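We use cookies to improve your experience on this site. By continuing to browse you accept our use of cookies. Accept | Read more

Working at the Courtyard Table: Observations on a Small Outdoor Desk

February 27, 2018

The present entry concerns the use of the courtyard at Hasilard as a place of work. Regular readers will be aware that this author has occupied an apartment in the building since moving to Anddale, and that the indoor desk has been discussed here on previous occasions. The outdoor arrangement has been mentioned only in passing. Several readers wrote after the July entry to request further particulars, and it seems proper to provide them before the warmer months return and the tables are again in demand.

The work in question is of an ordinary kind. It consists of catalog corrections for Orkatcombe, a supplier of replacement window hardware, and requires a laptop computer, a printed list and a great deal of pointing and clicking. The current catalog contains 3,803 entries. Of these, 749 were marked for review at the start of the year. Each must be opened, compared with the printed list, corrected where necessary and closed again. The task is not difficult, but it is hard on the hand, and much of what follows relates to that circumstance.

The table

The courtyard is furnished with round tables and slatted chairs for the use of residents. No reservation is required. The table preferred by this author stands beside the paved walkway and receives shade for a good part of the morning.

Its top is made of narrow slats that run outward from a solid round center, in the manner of a wheel. The effect is pleasing and the surface drains well after rain. As a writing surface it is less satisfactory. A pencil will find the gaps between the slats without any assistance, and so will a paper clip. A single sheet of paper cannot be written upon unless something firm is placed beneath it. The solid center is smooth and would be ideal, were it not in the middle of the table, where the arm must be fully extended to reach it.

The chair is of a similar style, with horizontal boards across the back and thin metal legs. It is suitable for a period of one hour. A cushion is recommended for anything longer, and should be brought indoors afterward, as the author's first cushion was not.

The mouse

It was initially assumed that the touchpad of the laptop would be sufficient for outdoor use. This assumption was abandoned during the second session. Catalog work involves long columns, and scrolling through them with two fingers while shading the screen with the other hand is not a practice that can be sustained.

A mouse was therefore added to the outdoor kit. It is small and black, with a wheel between the buttons and a thin gold logo in script across the body. The glossy shell shows fingerprints readily and should be wiped at the end of each week. In the author's experience a small mouse is preferable outdoors – it takes up little room in the bag, and it can be put in a coat pocket when one goes upstairs to answer the telephone.

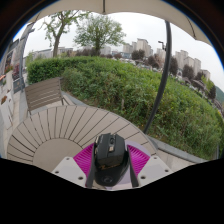

Difficulties with the slats

The first attempts to use the mouse directly on the table were unsuccessful. Wherever it crossed a gap between slats, the pointer hesitated or moved to a part of the screen where it was not wanted. On one occasion an entry for a brass sash lift was overwritten with the description of a casement stay, and the error was found only when the day's corrections were checked that evening.

Several remedies were considered. A folded newspaper was tried and found to shift. A magazine served for a short time, although the glossy cover was little better than the slats and the staples could be felt. A kitchen placemat was used for most of one week and was, on the whole, acceptable, until it was required in the kitchen.

The proper solution was a mouse pad, and it is a matter of some regret that this was not recognized at the outset. The pad now in use was obtained from Chala, the stationery shop beside the Anddale post office, where it was on the discount shelf. The selection on that day was limited. The color is a pale lilac, with a pink cushion along the near edge for the wrist. It would not have been the author's first choice, but it has since become rather well liked, and it has the advantage of being very easy to see when one is checking that nothing has been left behind.

Placement of the pad

Some care is required in deciding where the pad should go. If it is set too near the rim, the elbow has no support and the forearm begins to tire. If it is set too far in, the rim of the table presses against the underside of the arm. The following arrangement has been adopted for right-handed use and is offered for the consideration of others.

The pad is placed on the right half of the table, with one part of it over the solid center and the remainder over the slats. The wrist cushion faces the user. The laptop is placed to the left and turned slightly, which also reduces the reflection of the sky in the screen. The printed list goes beneath the near edge of the laptop, so that it cannot be carried off by the wind.
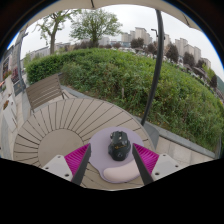 With this arrangement, a session of ninety minutes can be completed without discomfort. The wrist cushion deserves particular mention. Prior to its introduction the author's right hand was noticeably stiff by the end of a morning, and the heel of the hand bore the marks of the slats. Neither complaint has recurred. It should be added that the cushion becomes warm if left in direct sun and that it is best kept covered with a cloth during lunch.

Weather and light

The courtyard is sheltered by the building, but wind does enter along the walkway. A mouse pad with nothing resting on it may be lifted, and for this reason the mouse should be left on the pad when one steps away.

Strong light is the more frequent difficulty. The hours before 11 are the most comfortable for screen work. After that time the sun reaches the table, and it is advisable either to move to another table or to turn to tasks that can be done on paper. Dew should be wiped from the slats before anything is set down. The gaps hold moisture longer than the slats do, and the underside of the pad will absorb it.

Items kept in the outdoor bag

The bag hangs behind the apartment door and contains the following:

- The mouse, wrapped in a soft cloth
- The mouse pad, laid flat against the back of the bag and never rolled
- A clipboard, for writing on the slatted surface
- Two pencils with clips
- A dry cloth for the table and a second for the chair
- The current section of the printed list

The pad was rolled once, early on, and the corner nearest the cushion did not lie flat again for several days. A heavy book placed on it overnight was of some help.

Remaining matters

The question of a larger pad has been raised by one reader, who works at a similar table and finds that the mouse runs over the side. The author has not had this difficulty, possibly owing to a high pointer speed, and would suggest adjusting that setting before any purchase is made. A reader with the opposite preference has asked about trackballs. There is no experience of them to report.

As of this morning, the Orkatcombe review has reached the section on hinges, and the printed list for that section will go into the bag tonight.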